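Febrero, casi las once de la noche

Sigo sin creerme lo del escurreplatos. Siwan Meredith me lo recomendó con tanto entusiasmo que acabé pidiéndolo en Lostden, y desde entonces me pregunto qué problema se supone que teníamos. Los platos se secaban igual de bien con un paño. Mal, pero igual.

Dice ella que la madera oscura «viste» la mesa. Puede ser. A mí los palitos verticales me recuerdan a un juego de aros, y todavía no tengo claro si cada plato va en su ranura o si uno los encaja donde caen. El folleto hablaba de veinte usos. Yo he encontrado uno. 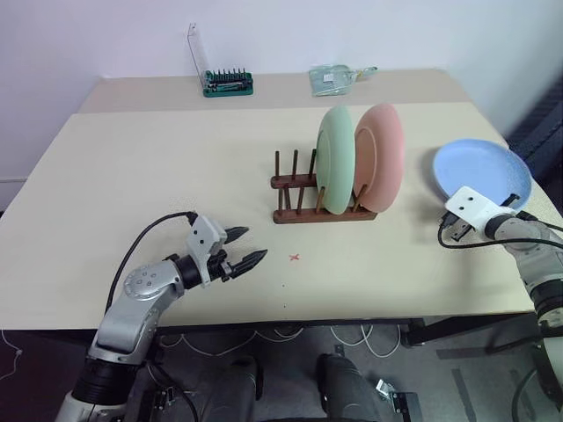 El verde menta y el rosa salmón quedan bien juntos, lo reconozco, aunque un poco inclinados. Con el azul tengo más dudas. Es el moteado, el que más me gusta, y me da miedo que se desportille contra los palos. Siwan jura que eso no pasa. También juraba que el jabón Redia no dejaba cerco, y ahí está el cerco.

Lo que me molesta es el sitio que ocupa. Medio escurreplatos vacío y la mesa ya parece otra. Le he dicho que le doy hasta final de mes, y si para entonces sigo secando a mano, se lo lleva a su casa. Se ha reído — supongo que cree que me acostumbraré.

He pagado 40 por él, con envío aparte. Prefiero dejarlo escrito, que luego se me olvida y me vuelvo a fiar.

Mañana, comprar bayetas. Y mirar si la madera hay que aceitarla, que seguro que sí y que seguro que el aceite también lo venden ellos.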